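The Drirnley Mysteries

The Drirnley Mysteries is a series of detective novels by Melati Chong, published by Ruggiero. The books are set in the harbor town of Westport in the years after the First World War and follow Inspector Nokex, a retired customs officer who returns to police work after the death of his brother. There are five novels in the series.

Background

Chong wrote the first book, The Salt Ledger, while working in a shipping office. She has said that the plot came from an old cargo list on which one name had been scratched out. The manuscript was turned down by four publishers before Ruggiero bought it. Her editor, Chi-keung Kwan, asked her to move the murder from the last third of the story to the second chapter, and the later books keep to that pattern.

Plot and setting

Most of the action takes place in and near Drirnley, a boarding house above the harbor. In The Salt Ledger, a lodger is found dead in a locked pantry, and each of the other guests claims to have been at supper. Nokex works out the order in which people left the table and finds that two of the statements cannot both be true. The second book, A Place Laid for Seven, reuses the dining room and several of the guests. The third and fourth move to the docks. The last, The May Regatta, returns to the house, which has been sold.

Nokex seldom carries a weapon and solves most cases by reading account books. His landlady, Mrs. Orrin, appears in every novel and narrates one chapter of the fourth.

Publication

The May Regatta was published on 14/07/2023. It has 38 chapters, the most of any book in the series. An earlier short story, "Low Water," runs to 79 pages in the paperback and is usually counted separately.

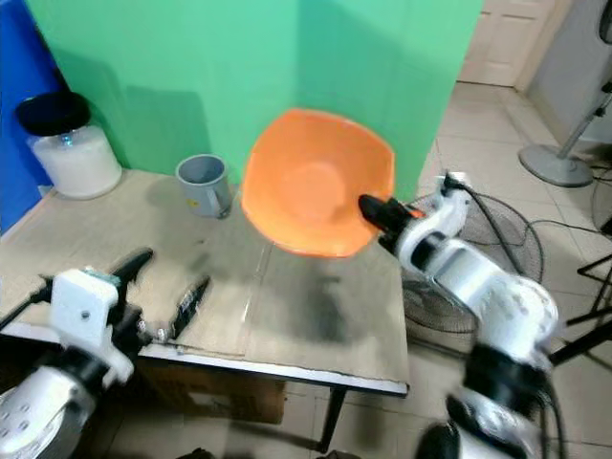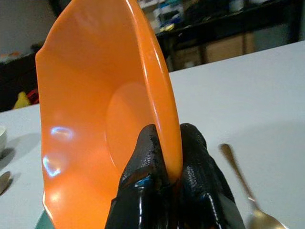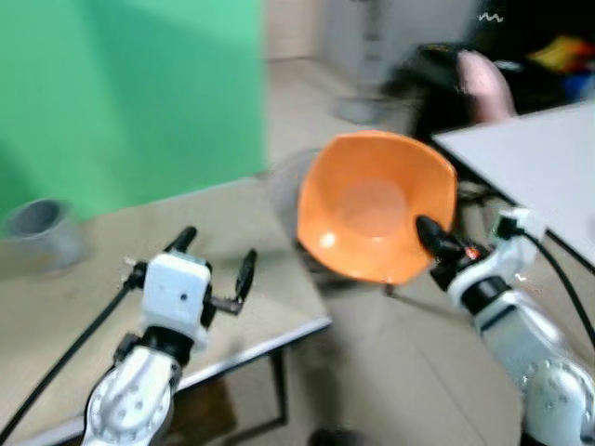
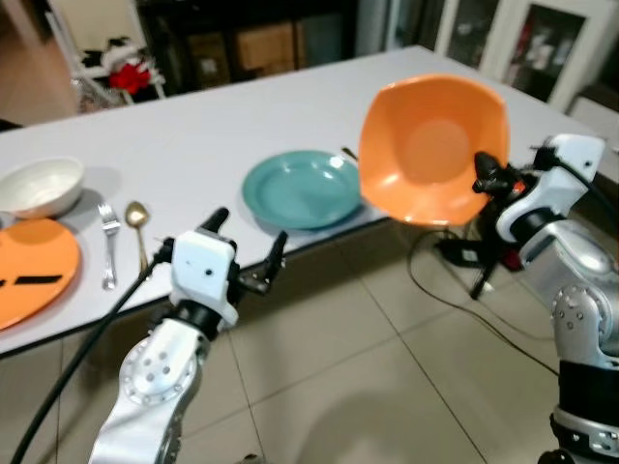

Reception

Reviewers praised the first two books for their fair clues and dry dialogue. The third was less well liked, mainly for a long court scene in the middle. Readers remain divided over the ending of The May Regatta, in which the killer is named but not arrested.

See also

Locked-room mystery
Historical mystery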